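The Tuvora Movie Night Journal

By Bianca Filip for Tzanetos Paper Goods
Hardcover, 200 pages, lies flat when open

If you are the kind of person who walks out of a theater still arguing about the ending, this notebook was made with you in mind. I started keeping a film diary in college, on the backs of receipts and in the margins of class notes, and I lost nearly all of it. The Tuvora is the book I wish I'd had then (and, I'll admit, the one I now buy for everybody's birthday).

Each movie gets a full spread. The left page has room for the title, the director, where you watched it and who you dragged along. The right page is lined and mostly empty, so you can ramble about the score or complain about the third act for as long as you like.
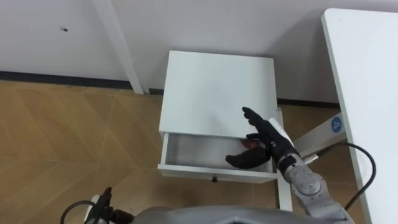 There are no star ratings printed anywhere. We went back and forth on that for months, and Myrto Giannakopoulos, our designer, finally won me over - she said she always spent longer picking between three stars and four than she did writing down what she thought. If you love stars, please draw them in! There's a wide margin at the top that suits them nicely.

At the back you'll find 13 pages for lists. Mine are full of sequels I keep meaning to try, old heist pictures, and things my father recommends over the phone without remembering what they're called.

The paper is a creamy, slightly toothy stock that takes fountain pen well. Very wet inks may show through a little, so do test yours on the last page first.

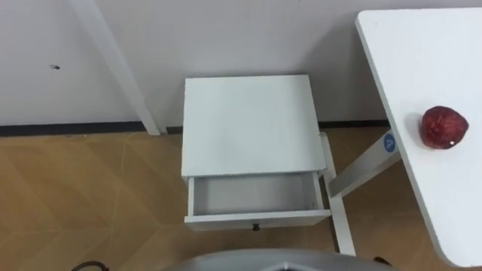 We also sewed in 2 ribbon markers, one for your latest entry and one for whichever list you're working through. The cover comes in Lobby Red or Matinee Blue, and the blue is back in stock from September after selling out last winter.

"I've filled 82 pages and I'm already worried about finishing it," wrote Abdul-Rahman Issahaku, who has the red one. Refills aren't possible with a sewn binding, I'm afraid, but we do a small discount when you order a pair.

Gift wrap is available at checkout, and you can add a handwritten note of up to four lines.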